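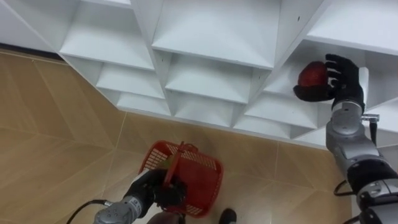
Lernden is the planning layer we use for two-armed pick-and-carry work at open shelving. It takes head camera frames and joint readings, keeps a list of the shelf compartments it knows about, and hands timed arm paths to the controller. The left and right arms are planned together as one problem. While the right hand is closed round a fruit in a cubby and the left is holding a basket by its handle, the basket is treated as a moving obstacle with its own padding, and the left arm is only allowed to drift within a small box until the right hand is clear of the shelf.

This README covers the planner and the recordings that ship with it. The controller lives in Zetden and has its own notes.

What is in the repository

planner/ — path search, timing and the two-arm collision checks
shelf/ — fits a grid of compartments to the head camera view
grasp/ — hand presets and the contact test
replay/ — runs a recording through the planner with no hardware attached
recordings/ — index files only, the data is fetched separately

Installing

You need a working Zetden build first. Clone this repository next to it, run setup.sh, then run check.sh. The check script loads a short recording and plans one reach. If it stops at "no shelf model", the index files were not fetched. Run fetch.sh and try again.

The recordings

There are 1381 recordings in the current release. Each holds one attempt, from the first arm movement to the point where the operator or the planner ended it. Failed attempts are kept and marked as such in the index. Joint readings are stored at 100 Hz. Camera frames are slower and carry their own time stamps, so do not assume the two line up row by row. Use replay/align.py.

Each attempt has one of 3 outcome labels: placed, dropped or stopped. "Stopped" covers everything from a planner timeout to a person pressing the button, and we have not split it further.

Shelf fitting

The fitter looks for straight panel edges and assumes square compartments of equal size. It was tuned on white units seen from above at a steep angle, where the side walls lean in strongly towards the floor. Plain white panels give it little to work with apart from the edges and the shading on the inner walls — strong overhead light makes this worse. If the grid comes out one column short, lower edge_min in shelf.cfg before changing anything else.

Known problems

The contact test reports a grasp too early on smooth round items when the thumb touches first. Raise settle_ms to 17 or more for these.

Cables are not modelled. Wrist turns are limited in the config to keep slack loops away from the elbow. Please leave those limits alone.

Basket swing is not predicted. The padding is a fixed margin and is too small for fast left arm moves.

The Lamrani hand preset still loads but has not been tested since the August release.

Licence

Code and recordings are under the Vosent research licence, see LICENCE.txt. Report faults through the tracker and attach the replay log.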